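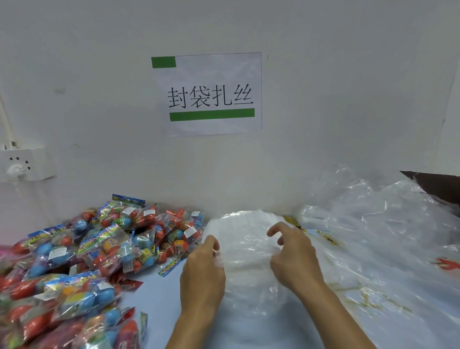
Toy packer moves carton work to robots, keeps bag tying by hand

Last updated: Wednesday, 14:20

Contract packing firm Drinier has put an automated case-packing cell into service on its toy line and will leave the bag-sealing bench in front of it staffed by people. The cell, supplied by Culta, took over carton forming, loading and taping in March. Bag sealing with twist ties, the step named on the Chinese sign over the bench (封袋扎丝, "seal bags, tie wire"), stays a manual job for now.

The line handles capsule eggs in clear plastic bags with a printed header card. At the sealing bench the mouth of a clear bag is gathered by hand, closed with a tie and passed to the infeed belt. From there the Culta cell checks the weight, turns the bag flat and places it in the carton. Rated output is 9 bags a minute. In its first full week the cell packed 3472 bags, below the rated figure, with most stops put down to bags arriving with the neck folded under.

Ostap Hordiienko, who manages production engineering at Drinier, said tying had been tried on a test rig before the order was placed. The rig gripped stiff bags well enough but lost hold of thin film when the folds slid over each other. "A person feels the neck of the bag close up and adjusts without looking," he said. "We could not get that from the rig at a price that made sense, so we took it out of the specification."

The change has altered the work on either side of the bench. The two carton-loading posts no longer exist. Staff from those posts have been retrained, one as cell operator and the other on incoming inspection, where labels and header cards are checked before the goods reach the line. Lifting of full cartons is now done by the cell.

For the people who tie, the main difference is pace. Bags used to be pushed along the table to the loaders, who could wait or help out when a pile built up. The belt runs at a fixed speed and stops if no bag arrives within 30 seconds. Several tiers told the site's works council in the first days that the stop alarm made them hurry, and ties were being put on too loose. Drinier has since replaced the alarm with a lamp and added a buffer tray to the infeed, so that a worker can step away without halting the cell. Tiers also swap with the inspection post every two hours.

Training for the new operator post takes three days and covers clearing jams, resetting the guard doors and changing carton sizes. Faults in the gripper or the control cabinet are passed to Culta's service desk.

Drinier intends to look again at automatic tying once the cell has run for 300 shifts. One option is a heat-sealed bag, which would remove the tie altogether, though this needs the agreement of the toy company and a change to the header card. Hordiienko said no date had been set and that staffing at the bench would stay at its present level until then.

Related items
Nazarenko fits second palletiser at bottling hall
Gisiteo revises guard door standard for small cells
Works councils and line speed: what to agree before start-up
Weight checking on mixed toy packs

Contact the news desk | Copyright, all rights reserved | Back to top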